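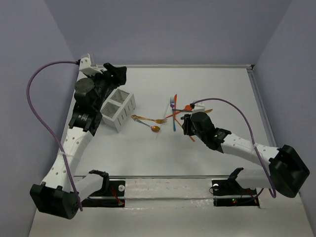 The Drowned Ledger of Kuvthorpe - Frequently Asked Questions

What is The Drowned Ledger?

It is a campaign book for fantasy tabletop roleplaying, set in and beneath the harbour town of Kuvthorpe. The players take the parts of debt collectors, salvage divers and minor clergy who are hired to recover an account book lost when the lower town flooded. The book is published by Stilberg and can be bought as a hardback or a PDF.

Which rules do I need?

You need the Delaunay core rulebook, second printing or later. The first printing will work, but the drowning and cold rules were rewritten between the two and the campaign uses the newer ones a great deal. If you only have the first printing, the changed pages are in the free download on the product page.

Can I run it with a different system?

Yes, with some work. Monsters and hazards are given Delaunay statistics only. The investigation chapters use very few rules and move across to most games without trouble. The chapters below the waterline are harder, as they depend on the Breath track. Anyone converting the book should read Appendix B first, which explains what each hazard is meant to do to a party before giving its numbers.

How many players is it for?

Two to six, plus a referee. With two players we suggest giving each of them a hired diver from the list in Chapter 1. With six, use the larger encounter numbers printed in brackets.

How long does it take to play?

That depends on your group. The main line of the campaign can be played over a winter of regular evenings. If the players take up every debt listed in the ledger it will last a good deal longer, and several of those debts lead to places away from the town. Each chapter ends at a point where you can stop for a few weeks and pick up again.

Is it suitable for new referees?

The first chapter is. It has a small cast, one building and a simple problem. Chapter 3 is open-ended and expects you to track the tide, the watch and three rival creditors at once. If you have not run a game before, we suggest using the fixed tide table on the inside back cover and leaving the creditors' private plans until your second session in that chapter.

Do I need to have played The Salt Assize?

No. The Salt Assize takes place in the same town some years earlier. Two of its characters turn up again, and the court building is still standing unless your players burned it down. Chapter 2 has a boxed note on what to change if they did.

What year is it set in?

The flood happened in 1493 by the town reckoning. The campaign begins in the June after it. The town reckoning has no connection to our own calendar, and nothing in the book relies on real history.

What levels does it cover?

Characters begin at level 2 and should finish at level 6. There is no experience for killing things. Characters advance when a debt is settled, whether by payment, by forgiveness or by the death of the person owed. The referee decides what counts as settled, and Chapter 1 has guidance for the awkward cases.

Why do the divers start with so little equipment?

The air bells and good rope are all held by the Salvors' Hall, and hiring them is how the Hall gets its hold on the party. If your players find this tiresome, let them own one bell from the start. It will make Chapter 2 easier and will not affect the rest.

How does the Breath track work with armour?

Light armour has no effect. Medium armour costs one extra Breath each time the character climbs or is pushed by a current. Heavy armour costs one extra Breath every round spent underwater, and the character cannot swim upwards without a line. Taking armour off underwater is a full round's action for light or medium armour and three for heavy.

Can a character cast spells underwater?

Spells with spoken words cost two Breath as well as their usual cost. Spells without spoken words cost nothing extra. Fire spells do work, but they turn the water around the target to steam, and everyone within reach makes a Cold save at a bonus and then a Burn save at a penalty. The table for this on page 88 of the first printing has the two columns the wrong way round - see the errata.

What happens to a character who drowns?

They are dead unless somebody brings them up within the number of rounds shown on the track. A drowned character may also be offered terms by the Clerk. The player should be told the terms in full before choosing. Please do not spring them on the player afterwards, as the last third of the campaign plays badly if anyone feels they were tricked into it.

Does the book contain difficult material?

Yes. It includes drowning, debt bondage, the deaths of family members and confined spaces. The introduction lists these chapter by chapter. The bondage plot in Chapter 4 can be taken out, and the text explains how.

What is in the hardback that is not in the PDF?

A loose map of the lower town, printed on both sides, and a ribbon. The text is the same. The PDF comes with the map as separate files, one with labels for the referee and one without.

Is the PDF included if I buy the hardback?

Yes, if you order from us or from a shop in the Dudmont scheme. Shops in the scheme give you a code on your receipt. If the shop forgot, go back to them first, as we cannot see their sales.

How many copies were printed?

The first printing was 2000 copies. A second printing will have the errata worked in. Page numbers will stay the same.

Can I stream or record our game?

Yes, and you do not need to ask. Please do not read out whole chapters or show the referee's map for long enough to be copied.

Can I publish my own adventures set in Kuvthorpe?

You can, under the Stilberg community licence. You may use the town, its streets and its public institutions. You may not use the Clerk or reprint entries from the ledger. The licence covers paid work as well as free work.

I have found a mistake. Where do I send it?

Use the errata form on the product page and give the page number and printing. The printing is shown at the foot of the credits page. We update the PDF when there are enough corrections to be worth a new download, and you will get an email when that happens.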